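Predolano villa rentals – deposit question

mapleknot34
Booked a 4 bedroom at Predolano for April, thru Geltus. They want the full deposit now. Normal?? Never paid more than a third up front before.

Rokeya Uddin
Normal for them. Got mine back in six days, no fuss.

tidewrack
Not normal imo. Dauda took a card hold and that was it. I'd push back. 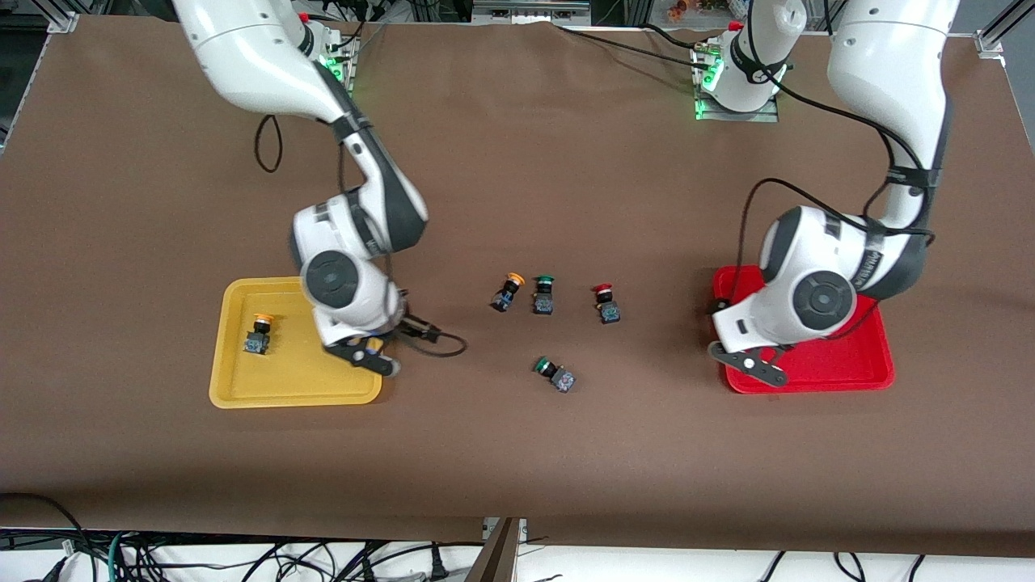 Also read the cleaning clause – they charged us extra for the pool towels.

Rokeya Uddin
Towels are in the contract tho. Page 7. Dauda is cheaper but you get the road side villas, loud all night.

tidewrack
Disagree, ours was dead quiet. Up the hill, past the chapel.

mapleknot34
Ok emailed Geltus, asked for half now half in April. Will definately report back. Anyone used the Jestance airport transfer?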